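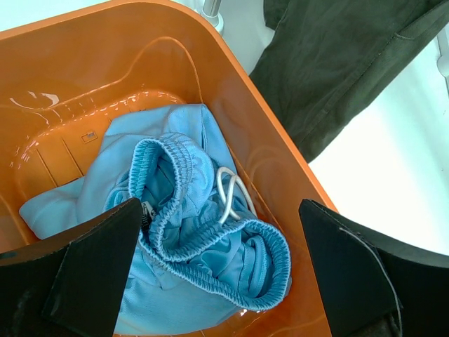 Plisell: garment picking at the Barros laundry

README for the data folder. Last touched in February, so if the folder layout looks different from what you see listed further down, trust the folder.

What this is

Plisell is the name we gave to the picking station at Barros, the workwear and sportswear laundry in Rarkarberg where I've been on the floor side of things for a good while now. I sorted by hand before I ever wrote a line of Python, so expect this to read more like shift notes than a paper (sorry, or you're welcome). The job is simple to say: take one piece of clothing out of a basket and put it on the sorting table, where a person decides where it goes. The gripper has two fingers and a wrist camera, and the wrist camera is what you get in this release.

What's in the folder

episodes/ holds 79 pick attempts, one subfolder each, with the wrist video and the gripper positions.
labels/ has one text file per episode: garment type, where the grab was aimed, and whether the piece made it to the table.
notes/ is whatever the person at the station typed during the shift. Spelling is as typed. I left it alone on purpose, there's good stuff in there!

Garment types

We kept the list short: tops, bottoms, towels, other. Shorts and long pants are both "bottoms," and please don't try to split them from the wrist video. When something like those light blue ones is bunched up in the basket, waistband twisted around and the drawstring lying on top, I can't tell you how long the legs are either. Brutari, who built the control software, wanted 100 classes at first. We talked them down over a very long lunch.

Where the grab is aimed

Labels use "waistband," "hem," "body" or "unclear." Drawstrings get their own yes/no column called cord_showing. The folks at the table asked for that one, and they were right to, as a cord pinched along with the fabric makes for an annoying tangle to undo when you've got a line of baskets waiting.

What changed for us

People ask me this more than they ask about the data, so I'll put it in the README. Before Plisell, 2 of us stood at the baskets bending and lifting all shift, and 3 worked the table. Same five people now, and the basket spots are gone. Everybody rotates through the table, and one person at a time minds the station. My back likes it. What I like less is that the pace at the table used to be set by whoever was lifting, and you could yell at them to slow down. Now there's a pause button, and it took weeks before people felt okay pressing it. We ended up writing into the shift rules that a pause needs no explanation, and the log doesn't record who pressed it. If you set up something similar, do that on day one.

Minding the station was also supposed to be a break. It's not much of one. You're watching, you're typing notes, you're untangling. We cut those turns shorter after a pretty blunt Friday meeting.

Known problems

Shiny baskets throw glare back at the camera, and the exposure isn't corrected in any episode.
Clothes outside the basket can show up in the video. Only the piece in the basket is labeled.
Tags inside garments are often too small to read, so there's no brand or care column.

Using it

Fine for research and teaching. Please don't use the notes to time or rate workers; that was the deal when people agreed to share them. If a label looks wrong, send me the episode number and I'll take another look between shifts.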